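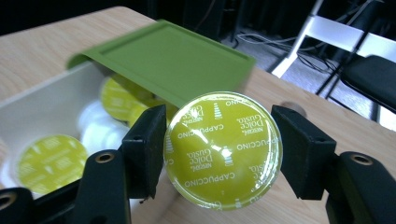 Vadau Capsules

Pick-and-place recordings made with a hand-held gripper in a shared workshop in Sundiddale. Data card and README, last updated November 30, 2025.

What this is

Vadau is a home-built gripper with two black fingers, and this is the first set of recordings made with it that we like enough to share! The task is small and surprisingly fun to work on: pick up coffee capsules, one at a time, and move them between a box and the table. There are 583 episodes so far, all recorded by hand. A robot arm comes later (see Plans).

Why capsules

They're light, they're cheap, and the foil lid is shiny enough to give a vision model real trouble. Lamp glare wanders over the lid as the gripper turns, and the printed words can end up at any angle. A capsule can also land lid up or lid down, and those two look like completely different objects. Squeeze the rim off center and it likes to spin out of the fingers - which makes a good grasp very satisfying to watch.

The gripper

The arm housings have brass-colored threaded inserts, so parts can come off and go back on without chewing up the holes. Finger pads are the part we change most. The current pads are version 3, with flat inner faces. Versions 1 and 2 were rounder and dropped far too many capsules, and nothing recorded with them is included.

What's in the folders

episodes/ - one folder per recording, with video from the gripper camera and a finger-opening log
splits/ - text files for train and test
calibration/ - lens and finger-width values, redone in September
notes/ - our session notes, typos and all

Video runs at 20 frames per second. The finger log is saved at the same rate, one row per frame.

Labels

Each episode is marked "placed", "dropped" or "gave up". Drops are kept on purpose. Please don't filter them out before you've watched a few.

Known problems

Fast moves blur the background. Loose cables and chairs show up behind the table in some recordings and we haven't masked them. The early calibration file used the wrong finger width; if your copy dates from before September, download it again.

Plans

We want to reach 3,000 episodes, then train a policy with Lendon, our small training script, and run it on the Nasution arm once its wrist mount stops wobbling. If you build a gripper of your own and record something similar, open an issue - we'd love to try mixing the two sets.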